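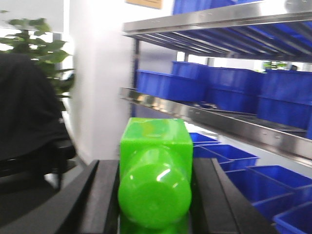

Sorting the green bin
Apr 6, 2018

The home office has been out of commission as an office for a while. The desk is under three layers of sorting trays, and most of the floor between the desk chair and the shelves has gone to bins. I started the inventory in September with the idea that it would take two weekends.

Green was left for last. It is the worst color to sort because there are so many of them, and because anything green in the house ends up in the green bin whether it is a building brick or not. I took out pen caps, a dried-up highlighter, a game pawn and the lid of a juice bottle before I got to a single stud.

Count so far: 3,058 pieces went into the green bin according to my old spreadsheet, and 2,991 came out. I don't consider the difference a loss. The old number was based on weight, and the scale I used then only reads in steps of five grams. A one-by-one plate weighs far less than that. This time I counted by hand into trays of 50 and wrote down each tray as it filled.

The method, for anyone doing the same:

Sort by part first and by shade second. I did it the other way around with the reds and regretted it. The eye finds a shade quickly in a pile of identical parts, but it is slow to find a part in a pile of identical color.

Use daylight. My lamp is a warm one, and under it lime and the yellowish green look the same. By the window they separate without effort. On overcast days I got through more trays than on sunny ones, since direct sun puts a glare on every glossy face and you end up tilting each piece.

Keep the translucent parts apart from the start. Translucent green scratches show more than scratches on the solid colors, and a few hours loose in a bin with plates and hinges is enough to dull the top of a stud. Mine go in small zip bags, 16 to a bag for the one-by-twos.

Sort on cloth. I tried the bare desk, a baking tray and a bath towel. On the desk everything bounces. The baking tray is loud. The towel has loops that catch on clips and small hinges. A flat gray fabric with a fine rib is the best I have found so far – the pieces stay where you put them, and gray doesn't shift how you read the color. White makes the lighter greens look washed out and black does the reverse.

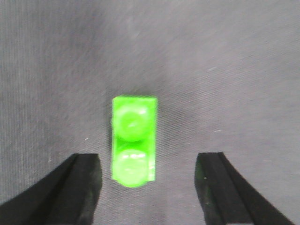 One-by-twos should never be bagged by count, according to dunmore_k, who wrote in under the last post: weigh a bag of known quantity once, match the others to it, and recount only the ones that come out wrong. The same comment recommends a scale that reads to a tenth of a gram and says the cheap ones drift as the battery runs down.

I have since tried this with a borrowed scale and it does work for the one-by-twos. It works less well for one-by-one plates, where older and newer parts differ enough that a bag of mixed ages can be off by a piece. I still count those.

Storage next. The full drawers are Caststead, the shallow model with the removable dividers. I bought two cabinets. The dividers fit tightly in the first and rattle in the second, so I put a strip of felt along the slots. The drawer stops are good and I have not yet pulled one all the way out by accident. Before that I used Rolesow stacking boxes, which are fine for large parts but have a rounded floor, and small bricks collect along the edge where fingers don't reach.

Labels are printed on plain paper and taped to the inside of the drawer front, so they can be read from outside and don't peel. Each one carries the part, the shade and the count on the day it was closed. Anything added later gets a pencil mark and the number is corrected at the next inventory.

Washing: lukewarm water, a drop of dish soap, a mesh bag, ten minutes, then out flat on a towel overnight. No hot water and no dryer. I skipped the washing for anything that looked clean, and that was nearly all of the green.

Still to do: the slopes, the odd box of wheels, and a tray marked "check" with parts I can't put a name to. The spreadsheet has a new column for shade and the old weight column is gone.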